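Open day at Randale – your questions

Same questions keep landing in the inbox so putting them all in one place. Last updated 13/07/2026. If yours isnt covered, email and mark it for Lempi Hakala.

What is it, exactly?

An afternoon of watching a robot arm tidy up snacks. Drop in, stay as long as you like. Talk first, short one, then the arm, then the arm again while people ask things.

Do I need to book?

Yes. 8 to a group, no more, it's not a big room. Free. Book on the Zatance page and bring the confirmation, phone is fine.

What does the arm do? 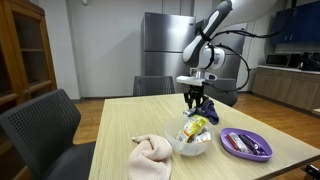

Picking and sorting, mostly. We give it a table of ordinary stuff and ask for things to be moved from one place to another. Crisp-type packets, bars, cloths, a towel. Packets are the hard bit as they crumple and shine and never sit the same way twice. The frosted bowl and the purple dish are the usual two places for things to go, and visitors can pick which packet goes where. Shout up, the June lot were very quiet.

Why snacks and not something more industrial?

Because everyone has them at home. Senad Mladenović started with blocks and people drifted off to the tea. Also cheap to replace. Clotumex, who gave us part of the money, wanted household things so household things it is.

Is it quick?

No. Sorry. Slower than you, slower than your nan. Speed is turned down for visitors and stays turned down, please don't ask Senad to turn it up.

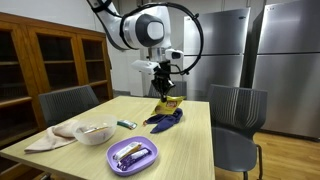

A single pick can feel like ages if it has a few goes at the approach. Children seem fine with this, adults start looking at phones. Come for the second half if you only want the busier part, by then there's more on the go and more chat.

Does it ever drop things?

Yes, and squashes them. Soft packets bend when gripped and the weight slides to one end. We leave it where it lands and let the arm try again. Please don't pick things up for it, however tempting!

Can I touch it?

Not while it's powered. There's a break after each run and Senad will switch off and show you the fingers up close. Long hair tied back, lanyards off.

What should I look out for?

The fingers just before they close. Thats where it goes right or wrong, the lining up. Bars in a tray are awkward beacuse of the rim, so the gripper has to come in from above.
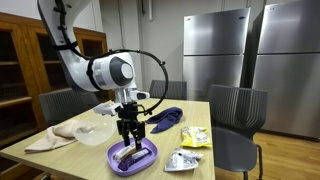 Fingers down over the purple tray, two small wrapped packages inside.

Does it see what we see?

Not quite. There's a small camera down by the gripper and you can watch the picture from it during the talk. It's a close view, mostly fingers and whatever is between them.
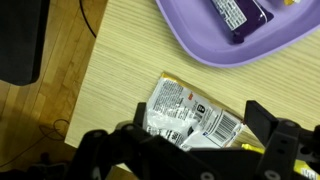
People are usually surprised how much of it is gripper. You get used to it after a minute. Ask to have it left up on the screen if you're stuck at the back, no trouble.

What did it all cost?

Asked every time. Can't give the total, shared kit. The Clotumex grant was 3000 and 2000 of that went on the gripper and spares. The rest, cables and snacks.

Can we eat the snacks?

Not the ones off the table, they've been squeezed. Separate tin by the door.

Is it OK for kids?

Over sevens with an adult. Under that they get bored or want to climb. Pushchairs are tight but possible, tell us first.

How do I get there?

344 bus, stop outside the Obradović building, then follow the signs. Parking is poor. Lift works, step free all the way in.

Can I take photos?

Yes, no flash. Ask before getting other visitors in.

Will there be another one?

Probably, if this one fills. Dates go on the Zatance page first.

Related
Getting to the Obradović building
Bringing a school group to Randale
June open day: notes and thank yous
Booking changes and cancellations
Lempi Hakala on teaching arms to handle soft packets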